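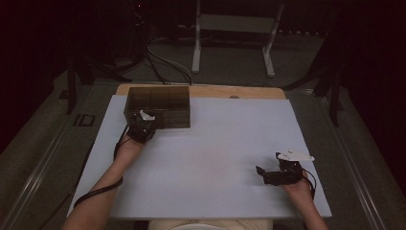

Is a divided acrylic box worth buying for a desk or a craft table?

For small things you reach for every day, I'd say it is, as long as you measure your things before you order and you don't mind wiping off fingerprints.

I bought mine, the Dovero open-top organizer in the smoky brown, back in January, after putting up with a drawer full of buttons, bobbins, paper clips and loose keys for longer than I care to admit. My neighbor Bernadette Hoarau had the clear one from Prullix on her sewing table and I'd been admiring it over coffee all winter, so when I saw the Dovero for $24 I went ahead and ordered it (and then spent a whole evening sorting buttons, which I enjoyed far more than a grown woman should!).

First, the color. I was a little worried it would look like something from my aunt's bathroom in the seventies, but it's lovely. It's see-through enough that I can tell from the side which compartment has the safety pins, and dark enough that the mess inside doesn't shout at you from across the room. On a pale work surface it looks especially nice. Bernadette says she still prefers her clear one, and we have agreed to disagree.

The dividers are thin, so you don't lose much space to them, but they're fixed. I wish I had read that part of the listing more carefully. I had pictured myself sliding them around to make one long spot for my good scissors, and there is no sliding to be done. The scissors live in a mug now. Thread spools, thumbtacks, stamps, spare batteries and those tiny screws from the curtain rods all fit just fine.

It has no lid either, and I go back and forth on that. Most days I love being able to reach straight in while I'm working, and I've noticed I put things back more often when there's nothing to open first. Dust does get in, though. I tip everything out on a towel every few weeks and wash the box in lukewarm water with a drop of dish soap, then dry it with a soft cloth. Please don't use a paper towel or the rough side of a sponge. I did that once on the bottom, and I have the fine scratches to remember it by.

One compartment holds up to 64 of my smaller shirt buttons before they start spilling over into the next one, in case any other button people are reading. The corners inside are fairly square, and flat things like sequins and washers can be a nuisance to pick out. I keep tweezers handy for those.

My nephew Dorian has since asked for one for his fishing bits, and I'll be getting him the same box. Four stars from me, and I'd gladly give the fifth for dividers that move.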